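8/13/20

A mesa voltou a ter cabos arrumados, o que nesta casa conta como feriado. Passei a semana de volta da célula da mesa posta – é assim que lhe chamamos, porque o nome oficial, Plarkcombe, só aparece nas etiquetas das caixas e nos e-mails em que alguém pede dinheiro. São dois braços pequenos montados à frente de um tampo branco, com paredes de um lilás que ninguém assume ter escolhido, e a função deles é pôr a mesa. Prato, garfo, faca, pano. Uma criança de cinco anos faz isto a resmungar. Os braços não resmungam, mas precisam de manutenção.

O sintoma era o do costume: o braço da direita chegava ao prato um bocadinho ao lado. Não muito. O suficiente para a garra encostar na borda, empurrar o prato e fechar-se com grande convicção sobre coisa nenhuma. De manhã acertava, depois do almoço falhava. Quem já cuidou de uma máquina destas conhece a tentação de ir logo mexer no software, que é onde se está sentado. Mexi. Perdi lá um dia inteiro, com um café frio ao lado, a reler parâmetros que estavam exatamente como eu os tinha deixado em janeiro.

No segundo dia levantei-me da cadeira, e aí as coisas andaram.

## O que estava mal

Primeiro, a base. O suporte do braço direito encaixa num recorte do tampo e é apertado com parafusos, um dos quais rodou com os dedos. Com os dedos! Eu tinha uma folha de manutenção, feita por mim, com uma linha que dizia «verificar aperto das bases», e essa linha tinha um visto à frente, também feito por mim. Não sei o que verifiquei nesse dia. Talvez que o parafuso existia.

Depois, o cabo. Os cabos roxos vão do punho até à base e precisam de folga para o braço se esticar. Folga a menos e o cabo puxa pelo conector; folga a mais e faz um laço que varre os talheres. O nosso direito tinha sido preso com uma abraçadeira demasiado perto da articulação grande, por alguém com pressa (eu). Sempre que o braço se estendia para a esquerda, o cabo ficava teso e a última articulação chegava ao sítio com um esforço que se ouvia. Cortei a abraçadeira, deixei o cabo fazer a curva por cima e voltei a prendê-lo mais abaixo, no elo branco.

Por fim, as garras. Os dedos são da Lirard, que os vende aos pares e os embrulha como se fossem loiça. Gastam-se na ponta, que é onde trabalham, e o desgaste nunca é igual nos dois lados. Tirei-os, limpei-os com álcool, passei uma lixa muito fina numa rebarba e voltei a montá-los. Aqui vai um conselho que me custou uma tarde: marcar qual é o esquerdo e qual é o direito ANTES de os pousar na bancada. Parecem simétricos. Montados ao contrário, fecham torto.

## A verificação

Para afinar isto uso sempre a mesma mesa: o individual às riscas, o prato das flores azuis, o garfo e a faca. O prato veio de uma feira e é o melhor instrumento de calibração que temos. A borda larga e cheia de desenho dá à câmara muito por onde se agarrar, e o brilho do vidrado trata de a castigar logo a seguir. Se o braço se entende com este prato, entende-se com os brancos do armário.

Faço a rotina devagar, com a velocidade baixa e a mão perto do botão, e vou vendo a mesa de fora e pelas câmaras dos punhos.

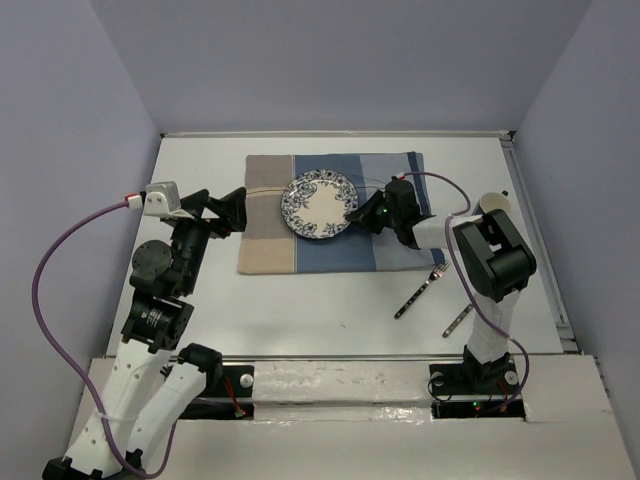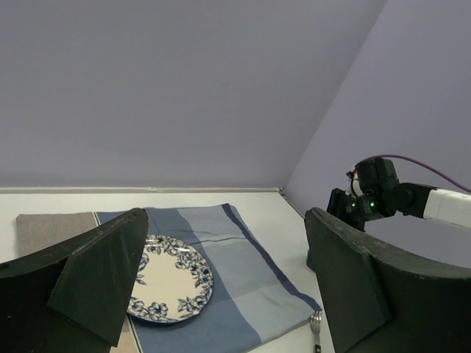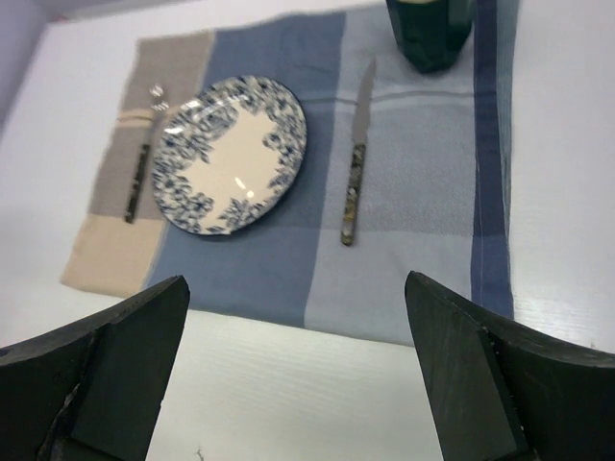
Na última, o pano azul-acinzentado e o bege sobrepõem-se um pouco, e o prato fica meio escondido pelo dedo esquerdo.

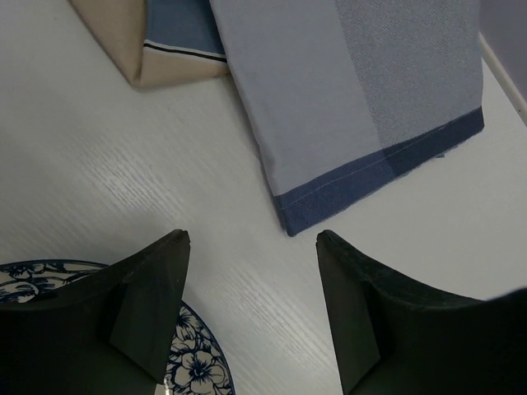
No fim, mandei o relatório para a lista de e-mail onde se juntam os infelizes com células parecidas, e a resposta chegou antes de eu arrumar as chaves. Lakov escreveu que a folga do cabo tem de ser medida com o braço todo esticado E o punho rodado até ao limite, as duas coisas ao mesmo tempo, e que quem mede só com o braço esticado vai estar a cortar abraçadeiras outra vez dentro de um mês. Acrescentou que o aperto das bases devia vir antes de tudo o resto na folha, e que um visto numa folha não aperta parafusos.

Fui experimentar a do punho. Com o braço esticado, sobrava cabo com fartura. Com o braço esticado e o punho rodado, a sobra desaparecia quase toda. Dei-lhe mais um palmo e não respondi ao e-mail durante uma hora, por uma questão de dignidade.

## A ordem por que faço agora

Deixo-a escrita, sobretudo para mim:

1. Desligar a alimentação e esperar que as luzes verdes se apaguem.
2. Apertar as bases, em cruz, com a chave dinamométrica e não com a fé.
3. Braço esticado, punho rodado até ao limite, ver o cabo. Depois os outros extremos.
4. Tirar os dedos das garras, marcar, limpar, montar.
5. Ligar, levar os braços à posição zero e deixá-los lá 11 minutos. Os motores aquecem e o zero a frio não é bem o mesmo zero.
6. Calibrar as câmaras dos punhos, e só depois disso a câmara fixa.
7. Correr a rotina do prato a baixa velocidade, três vezes seguidas sem tocar em nada.

O ponto 5 é o que explica as manhãs boas e as tardes más, ou parte delas. Eu calibrava mal chegava, com tudo frio, e ia-me embora contente. À tarde os braços estavam quentes, a base mexia, o cabo puxava, e cada um contribuía com o seu milímetro. Separadamente, nenhum dos três chegava para falhar um prato.

O ponto 7 parece zelo a mais. Mas já tive uma rotina que passou à primeira e à segunda e que à terceira atirou uma faca para o chão, com um barulho que fez vir gente de duas salas ao lado. Ficou a regra.

## Contas

O contador do controlador marcava 334 ciclos desde a última intervenção. No manual, os dedos são para inspecionar muito depois disso, mas o manual foi escrito para quem pega em caixas de cartão e não em loiça vidrada. Passei a inspeção para metade. Encomendei também dois pares de dedos de reserva à Lirard, que confirmou a encomenda numa mensagem em que me tratava por «equipa de compras». A equipa de compras agradeceu e foi lavar as mãos.

Fica por resolver o calibrador da Xaba, uma placa com quadradinhos que deveria poupar-me o ponto 6 e que até agora só me deu um ponto 6-B. A placa empena. Pouco, mas empena, e uma placa de calibração empenada é um objeto filosófico que eu dispensava ter na bancada. Vou colá-la a um vidro e ver se ganha juízo.

Também não mexi a sério no braço esquerdo. O cabo dele faz um laço bastante largo para fora da mesa, e eu, com a autoridade fresca de quem acabou de corrigir o direito, fiquei a olhar para aquilo com vontade de o encurtar. Depois lembrei-me do punho rodado. Deixei-o estar, apertei a base e escrevi na folha «base esquerda apertada», com a data e o valor da chave, porque vistos já não faço.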